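Ticket 1454
Subject: Left arm pausing mid-lift at demo table, open day
Opened by: Refugio Valdovinos
Assigned to: Vilém Brabec
Site: Tollgate, ground floor demo area
Priority: High (visitors on site)
Status: Closed, one follow-up open

July 8, 2024

09:20 Refugio
The sorting demo stopped twice during warm-up. Left arm picks up, lifts, then holds position and does nothing more. No protective stop on the pendant, no error in the log that I can see. Restarting the program clears it. First visitors are due at ten and the Prullutus group is coming after lunch, so I need this table running.

09:31 Vilém
Which program version is loaded? And does it stop at the same point each time?

09:34 Refugio
Build 1263, same as the rehearsal. Both times it stopped after the lift and before the move across to the next bin.

09:40 Vilém
That is the point where the left arm asks whether the right arm is clear of the tub. If it gets no answer it waits, and in that build it waits for ever. Please open the handshake page and tell me what the right arm's "clear" signal says while the left one is stuck.

09:52 Refugio
Got it to stop again. Signal is off. The right arm is parked over the cream tub, so by my reading it isn't clear and the left one is correct to wait.
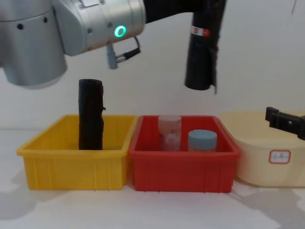
10:05 Vilém
Agreed. The right arm should go back to its home position after every place, and it is staying at the approach point instead. Has anyone changed the waypoints since the rehearsal?

10:11 Refugio
Đặng moved the tub when the table was laid out again last night and re-taught the approach point. I don't think the retreat was touched.

10:18 Vilém
Then the retreat is probably still tied to the old approach. If the two are too far apart the planner rejects the move and the arm stays put. It should log a warning, but warnings are hidden in visitor mode. Switch to engineer mode and filter by "planner".

10:26 Refugio
Found them. 8 warnings, all "retreat path rejected". First one is from last night.

10:30 Vilém
Re-teach the retreat from the new approach, save, and run it at reduced speed with the barrier closed. Keep visitors behind the line until you have had several clean cycles.

10:49 Refugio
Done. 9 cycles at reduced speed, no stops. Going to normal speed.

11:15 Refugio
Still fine at normal speed. Visitors are in. I have asked the Satosby people at the next table not to lean on ours, it was getting knocked.

14:40 Refugio
Prullutus group has been and gone. One stop during their session, but that was me pressing pause to answer a question about grip force. They would like the settings sheet. Can you send it?

14:58 Vilém
Sent. I have also put a timeout on the handshake so that it shows a message on the pendant if the other arm doesn't clear. It is on the test branch, please don't load it until the open day is over.

16:35 Refugio
Ran to the end with no further stops. Happy to close.

Cause: retreat waypoint not updated after the tub was moved.
Fix: retreat re-taught and saved.
Follow-up: planner warnings to be shown in visitor mode (Vilém). Add "check retreat" to the table layout sheet, done by Refugio.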